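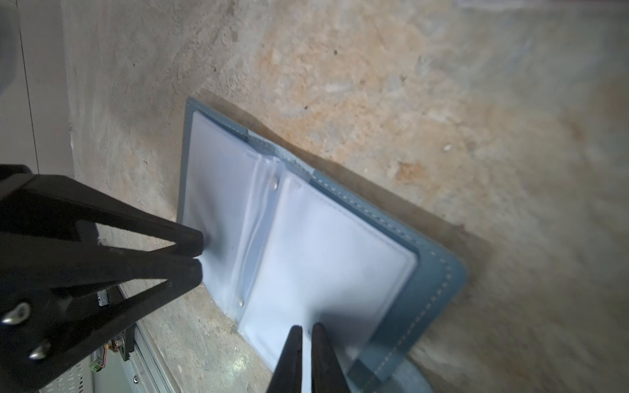

Card catalogue won't import past row 59
Status: Solved
Opened by: Snežana Vasić
Product: Nirnier Desktop, with the Hanlow import add-on

Snežana Vasić wrote:

Hello all! First of all, I love this program. I've been putting my collection of old loyalty and membership cards into it since April and it has got me sorting through boxes I hadn't opened in years. Now I'm stuck on the import.

My list is a spreadsheet saved as CSV, 100 rows, one card per row: shop name, town, year if printed, colour, which sleeve it lives in, notes. When I import it, the progress bar goes along nicely, stops at row 59 and then says "Import finished". No error. Rows 60 to 100 simply aren't there.

What I've tried so far:

Restarted the program, then the computer. Same.
Made a new empty catalogue and imported into that. Same, stops at 59.
Deleted row 60 from the file and tried again. Still stops at 59!
Cut the file down to the first 30 rows. All 30 come in perfectly.
Put only the last rows in a file of their own. They come in too, every one.

So the second half is fine when it's alone, which has me baffled. I can attach the file if that helps.

Hauser (support) wrote:

Hello Snežana, what a tidy report, thank you. Splitting the file was a very good idea and it tells us a lot. Please do attach it. Could you also tell me which program you saved the CSV from, and whether any of your notes contain quotation marks?

Snežana Vasić wrote:

Attached. It was saved from Cleven Sheets. And yes, there are quotation marks all over the notes, because I copy down the slogans from the cards. Some of them are wonderful – there's a dry cleaner's that promises "trousers you can trust".

Hauser (support) wrote:

Found it! Look at the notes for row 59. The slogan has an opening quotation mark but no closing one, and there's a comma straight after it. The importer takes everything from that mark to the end of the file as one enormous note. If you open card 59 in the catalogue and scroll down in the Notes box, I think you'll find the rest of your collection in there.

That also explains why deleting row 60 made no difference. The trouble starts one row earlier.

To put it right:

1. Open the original spreadsheet, not the CSV.
2. Go to row 59 and add the closing mark to the slogan.
3. Save as CSV again, and in the save window tick "Quote all text fields".
4. In Nirnier, delete the partial catalogue and import the new file into a fresh one.

Step 3 matters more than step 2. With that box ticked, a stray mark in a slogan shouldn't cause any bother in future.

Snežana Vasić wrote:

They're in! All 100! And you were right about card 59, the Notes box went on and on, it was like reading a telegram from a shopping centre. I'd never have thought to look there.

One small thing while I'm here. The Sleeve column now sorts 1, 10, 11, 2. Can that be changed?

Hauser (support) wrote:

It can. Right-click the column heading, choose Field type and change it from Text to Number. Your existing entries will be kept. I've passed on a request for the importer to show a warning when it meets an unclosed mark, and I'm marking this one as solved.

Snežana Vasić wrote:

Sorted, in both senses. Thank you so much – I'm off to start on the library cards.

Ticket closed 28 Oct 2018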